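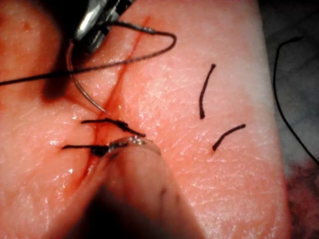 ## Wrist views vs. fixed view for needle handover: first results

**gulyas_lab** wrote:

August 22, 2026

We finished the comparison on the Clatcombe setup. Two arms, needle driver on the left, grasper on the right, interrupted stitches in a practice pad. One policy was trained with the fixed camera only. The other got the fixed camera plus the wrist cameras. Same demonstrations, same training length.

Each policy got 50 handover attempts. Fixed only failed 7 of them. With the wrist views added it failed 2. A failure means the needle was dropped or ended up at an angle you couldn't drive it from. 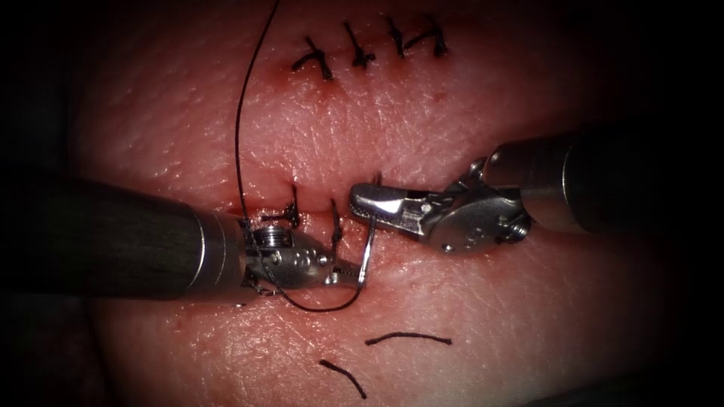 The action space is relative to the current tool pose, so we don't depend on the arm calibration being good. We tried absolute poses back in December and gave up on them. Cable stretch alone was enough to put the jaws off the needle.

I left knot tying out of the count. It's a separate policy and it isn't ready to report.

**suner** wrote:

7 vs. 2 out of 50 is not much to go on. Did you use more than one training seed? I have seen bigger gaps than that between two seeds of the same model.

**gulyas_lab** wrote:

One seed each. I agree it's thin. What makes me believe it is the type of failure. With the fixed camera only, most of the misses were depth errors: the receiving jaws closed in front of the needle or behind it. With the wrist views we had no depth errors, and both failures were thread snags.
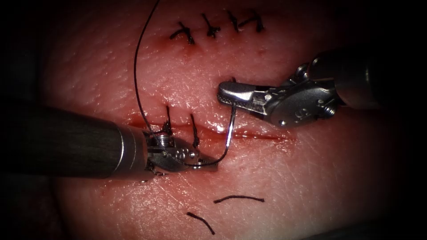

Sistetti disagreed about the depth errors and thought a second fixed camera at a different angle would fix them just as well, with no cable running down the tool.

**gulyas_lab** wrote:

Could be. We haven't run that. The trouble I'd expect is the wrists blocking each other during the handover, but I have no numbers for it.

**suner** wrote:

What about the opposite problem? The grasper gets so close to the wrist camera that it's just a blur. I'd worry that the policy learns to use the blur as a cue and then breaks when you change tools.

**gulyas_lab** wrote:

We swapped the grasper for another of the same model and saw no change. A different type of tool, no idea. We do crop and color jitter on the wrist images — no blur augmentation yet.

Also, the stage classifier (reach, grasp, pass, drive) got 97 percent of steps right on held-out runs. Nearly all the mistakes are at the border between grasp and pass, where the human labels don't agree either. 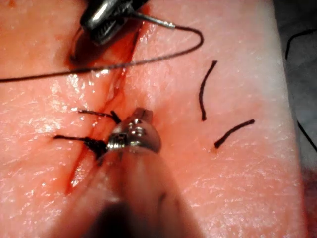 Emese Sárközi asked whether the held-out runs came from the same pads as the training runs. If they did, the 97 percent mostly tells you the classifier knows those pads.

**gulyas_lab** wrote:

Same batch of pads, different runs. So yes, that number is optimistic. I'll redo the split by pad and post it in this thread.

**suner** wrote:

Please do three seeds while you're at it. And log the snags separately from the drops.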